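Guides / Tableware / Care and First Use
Tue 15 October — by Omar Qudah

4. Before first use

1. Remove the paper band and peel off the foot stickers.
2. Wash each Karam dish by hand in warm water with mild soap. Dry it fully before stacking.
3. Check the rim and underside for chips. Report damage within 16 days and quote part number 311.
4. Place felt pads between dishes if you store them in a stack. Do not stack more than 2 sets.

Note: Glaze color varies from one firing to the next. Small pits and specks are normal and do not affect use. 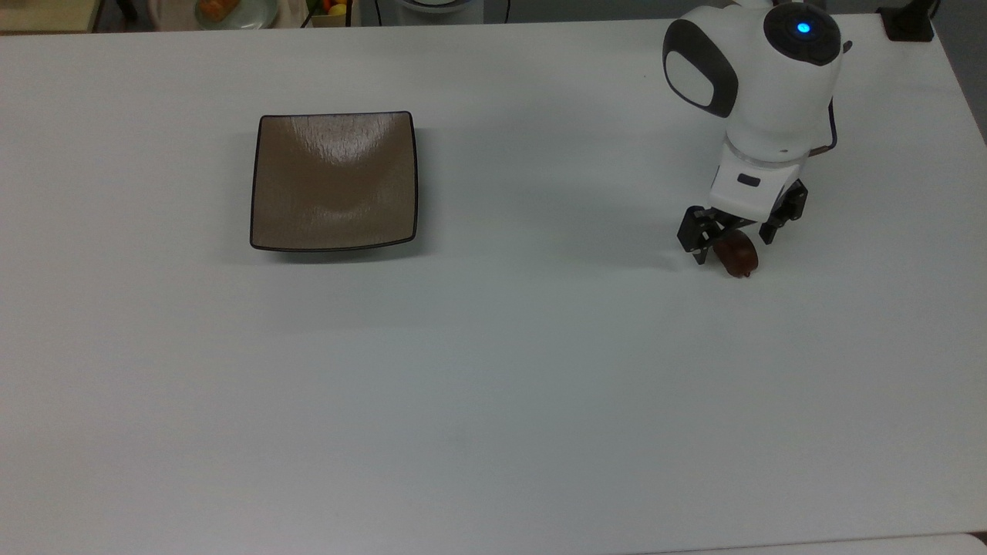 Square dish, textured glaze with dark rim.

5. Heating and cleaning

1. Let a chilled dish reach room temperature before it goes in the oven.
2. Reheat in the microwave at 600 watts or less.
3. Use the top rack of the dishwasher. Keep dishes from touching — rims chip easily.
4. For gray knife marks, rub with a paste of baking soda and water, then rinse.

Caution: Never set a hot dish on a wet surface. Do not use over an open flame or under a broiler.

Replacement pads are sold separately by Poda.

© Poda Tableware | Contact | Back to top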